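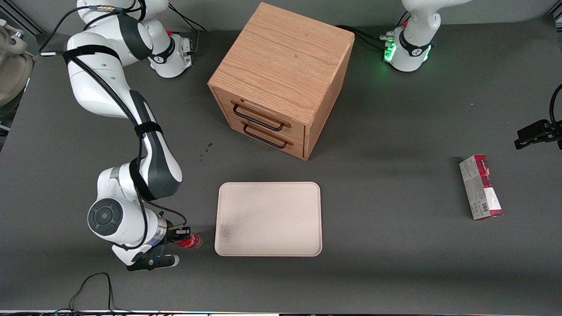 The Cultham Cape is a hooded wool garment worn by town officials in Cultham on formal occasions. It is cut from a single half circle of cloth, with a separate hood and a stand collar, and closes at the throat with a metal clasp. The standard length is to the mid-calf.

Origin

The cape developed from a carrier's coat sold at the Biltstead cloth market. Early versions were undyed and had no collar. The dark green color was adopted when the town council placed its first order with the Cabrera workshop, which also added the 2 inside pockets still found on current models.

Construction

The cloth is a heavy twill, fulled after weaving and brushed on the outer face only. A full-length cape takes up to 5 yards. The hem is left raw, as the fulled cloth does not fray. Shoulder seams are shaped with darts - older capes used gathers - and bound in cotton tape.

Collections

The largest holding is at the Grarkomberg Costume Museum, which lists 140 capes and related items among its 1,975 pieces of outerwear. The catalog was compiled by Kwan-ho Huang and issued on 24 May 2019. Paora Ashby later revised the dating of the collarless group.

See also: Cloak; Inverness cape; Fulling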